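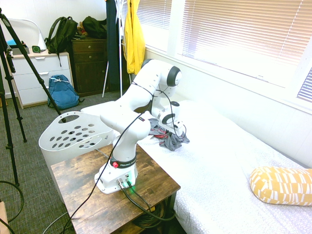 Essam Bouazza would like the buses to run later before anyone spends another penny on paint. The last one leaves Wodstead station at twenty to eight in the evening, he points out, and if you miss it the walk up to the Jilleda estate takes the best part of an hour. He has done it in the rain more often than he cares to remember.

It is a common complaint in the town, and it goes some way to explaining why the new cycle hire scheme has had such a mixed welcome. The scheme opened in February with 200 bikes, most of them kept at the station, the market square and the hospital. It is run by Lestari, a small operator that also looks after the station car park, and paid for partly by the council and partly by a levy on town centre parking.

The idea is simple enough. You unlock a bike with a phone or a card, ride it to another stand and leave it there. The first half hour is free for residents. After that it costs two pounds an hour, which is less than the bus for a couple travelling together but more than most people want to pay for a trip to the shops.

In its opening weeks the scheme signed up 4,000 members, well over what the council had planned for. Signing up is free, though, and a member is not always a rider. On weekday mornings the station stand empties quickly. By lunchtime the bikes have gathered at the hospital, where they stay until the day shift ends. Lestari sends a van to move them back, but it makes only two trips a day, and on a Saturday there is just the one.

The estate has no stand at all. The nearest is at the bottom of Zeman Hill, on the far side of the ring road, and the crossing there was built for people on foot. Cyclists are told to get off and push. Plenty don't.
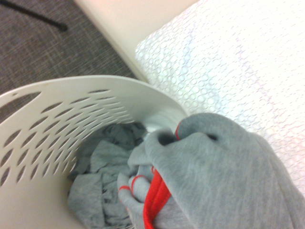
Grey clothing in a white laundry basket.

The council says a stand for Jilleda is in the second phase, along with a protected lane on the hill. Work on the lane depends on moving a gas main, and the gas company has not yet given a date. Until then the route is a painted strip that stops at the bus shelter and starts again 3 doors past the chemist.

People who do use the bikes tend to like them. They are heavy but steady, with good lights and a front rack that will take a bag of shopping. The saddles are easy to adjust. The gears are less popular - there are only a few of them, and the lowest is not low enough for Zeman Hill with a load on.

Later buses are being looked at separately. A timetable review is due before the summer, and residents have until the end of the month to send in their views, on paper at the library or through the council's website.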